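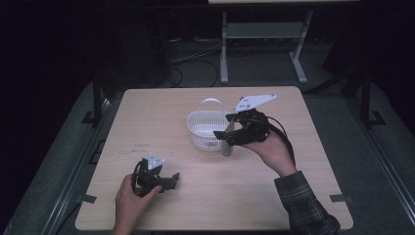

How long do you have to be in the robotics club before they let you enter the competition?

One term, says Sumaiya Abeysekara, who runs the Jalunitz club, and she doesn't mind if you spent most of it dropping things.

I liked her straight away. We talked over a very loud kettle, with Nimal Marikar, one of her students, chipping in between biscuits. This year's project is called Kodikara, and it's all about teaching a robot to tidy up by showing it how a person does it.

"I thought I'd be writing code all day," Nimal told me. "Mostly I've been picking things up and putting them down again — my mum finds that hilarious."
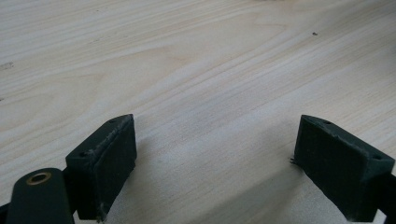 The finger pads, open over the tabletop.

Sumaiya says the hard bit is slowing people down. "They all want to be quick! I had one lad do 20 goes in a row and I asked him to start again, gently."

The competition is in August and there are four of them on the team. Nimal is nervous. "I keep dreaming about it," he said, and then he asked if I wanted the last biscuit (I did).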